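Flover Hardware Wallet, by Fludel

The Flover is a small hardware wallet for people who hold some cryptocurrency and would like to stop worrying about it so much. It keeps your private keys on the device itself, away from your phone and your laptop and whatever happens to be running on them, and it asks you to press a real button before anything is sent. We have been making it in Clastmont for a while now, we use it ourselves every day, and we still get a little pleased when one goes out the door to somebody new.

If you have only ever kept your coins on an exchange, the idea of holding your own keys can sound like a lot of work. It takes an evening, perhaps, and most of that evening is spent writing words down carefully with a pen. After that the Flover asks very little of you. You plug it in when you want to send something, you check the address on its screen, you press the button, you unplug it and you put it back where you keep it (and please do remember where you keep it!).
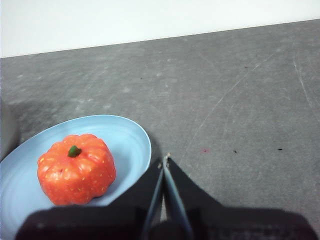 Gray tabletop, with a few pale scratches, and the white wall behind.

What the Flover does

The device makes your keys the first time you switch it on, and those keys stay inside it. When you want to make a payment, the wallet software on your computer prepares the transaction and hands it over to the Flover. The Flover shows you the amount, the fee and the receiving address on its own screen, and signs only after you have held down the right-hand button for a full two seconds. We tried a shorter press in the early days and found that people were approving things while they were still reading them, so two seconds it is, and I'm afraid there is no setting to change it.

The screen is larger than on our first model. A long address used to scroll past in pieces, and Przemysław Kubiak, our firmware lead, complained about it for so long that we finally gave him the extra room. You now see the whole address at once on four lines, in groups of four characters, which makes it much easier to compare with the one you were sent. Please do compare it, and please compare all of it. Checking only the first few characters and the last few is a very common habit, and there are scammers who make up addresses to match exactly those.

The Flover supports 54 coins and tokens out of the box, and the list inside the desktop software tells you which ones can be sent, which can only be received, and which need the extra memory setting turned on. If you hold something unusual, write to us before you order. We would much sooner tell you no by email than have you find out with the device in your hand.

Your recovery words

During setup the Flover shows you 24 words, one after another, and then asks for them again in a shuffled order to be sure you have them all. These words are your wallet. If the device is lost, dropped in a lake or simply gets old, you can enter them into a new one and everything comes back as it was. Anyone else who has them can do precisely the same, so they should never be typed into a website, photographed, emailed, or read out over the phone to somebody with a friendly voice. We will never ask you for them, and that includes our support desk on a bad day.

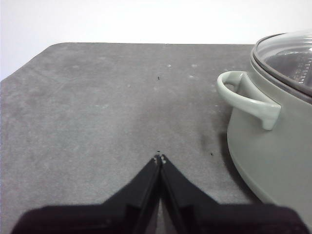

Where to do your setup is something people ask us more often than you might think, and the answer is any place where you can sit down with a pen and a card and not be hurried. Close the door if the house is busy, put your phone in another room, and keep the recovery card in front of you from the first word to the last. A kitchen will do perfectly well if that's where you have the space. A flat gray work surface like the one in the photo would give you plenty of room to write, though I would push that big sage-gray cooking pot on the right a good way back first, and I would certainly not start the soup halfway through word eleven. If you do get interrupted, just hold both buttons until the screen goes dark and begin again from the top. The words you were shown before are discarded, so tear up the card you had started and take the spare one from the box.

Paper is fine to begin with, and many of our customers never use anything else. For those who want something sturdier we also sell the Stanciu backup plate, a steel plate that folds shut over your words. You mark the letters with the punch that comes with it - a slightly noisy job, so choose your hour with the neighbors in mind - and only the first four letters of each word are needed, as no two words on the standard list begin with the same four. Keep the plate somewhere other than where you keep the Flover. A relative's house is good, a safe deposit box is good, and the same desk drawer is really not much better than having no backup at all.

The PIN

You choose a PIN of between four and eight digits. Please choose eight. After ten wrong tries the Flover wipes itself, and you would then need your recovery words to get back in. We know this sounds harsh, and once or twice a month we get a rather shaken message from someone whose grandchild has been playing with it, but with the words safely written down it is only a matter of patience and a cup of coffee.

In the box

Flover wallet
USB-C cable, 33 inches
Two recovery cards and a pencil
Soft gray pouch
Printed quick start guide

The box is closed with a paper seal that tears when it's opened. If yours arrives torn, or if there is a card inside with recovery words already filled in, do not use the device, and get in touch with us straight away. A genuine Flover never comes with words already chosen for you. 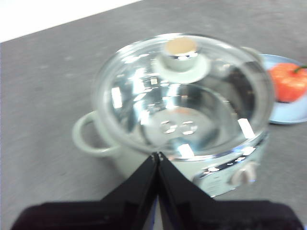 Sage-green cooking pot with its clear glass lid on.

Battery, updates and other small matters

There is a small battery inside, good for 600 full charges, and the Flover will also run quite happily from the cable alone when the battery has grown tired. Firmware updates come through the desktop software and are signed by us. The device checks the signature before it installs anything and shows a short code that you can compare with the one on our updates page. Have your recovery words within reach before you update. You shouldn't need them, and in all our testing we haven't, but it is a comfort to know where they are.

The Flover is not waterproof. It doesn't mind a warm pocket, but please don't leave it on the dashboard in summer. The case can be wiped with a dry cloth, and the screen with the cloth you use for your glasses.

We take returns on unopened boxes. Opened devices we can repair or replace, but we never put them back on sale, and I hope you'll understand why. If you are still unsure whether a hardware wallet is right for you, do write and tell us a little about what you hold and how often you move it. For a very small amount that you spend every week, a phone wallet may suit you better, and we will say so.

Contact: Fludel, 1855 Mill Road, Clastmont | © Fludel, all rights reserved | Back to top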